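Skillholm Evening Courses
Framing and Display, Unit 2: Standing Frames
Handout prepared by Marta Hladun
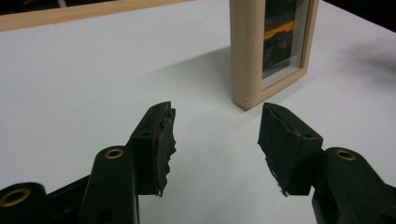 Fig. 1. Light wood frame, upright on a white tabletop.

Standing frames are used on shelves, desks and side tables. This unit covers choosing one, cleaning it and placing it. Hanging frames come in the next unit.

Wood and finish
Pale woods such as pine and beech are hard to tell apart once they are finished. Pine is softer and dents more easily. The frame in Fig. 1 has a smooth matte finish and rounded edges. Matte surfaces show fewer fingerprints than gloss but pick up grease at the corners, where people hold them. Dust with a dry cloth. For marks, use a cloth that is barely damp and wipe along the grain. Do not spray cleaner on the frame or the glazing.

Placing
Set the frame on a level surface and press lightly on each top corner. If it rocks, check the foot or stand before you check the table. Keep it 2 inches or more back from the front edge. Pale frames get lost against a white wall, so try a darker backdrop or a wider mat. Keep prints out of direct sun. For display lighting on paper items we work to 50 lux.

Sanding practice
Bring one unfinished offcut. Round over all four long edges by hand and finish with 600 grit. Wipe off the dust between grits.

For next class
Read the Saithong notes on mat widths. Pornthip Thaweesak has the spare copies. Offcuts are due back to the bench by 4/1/22.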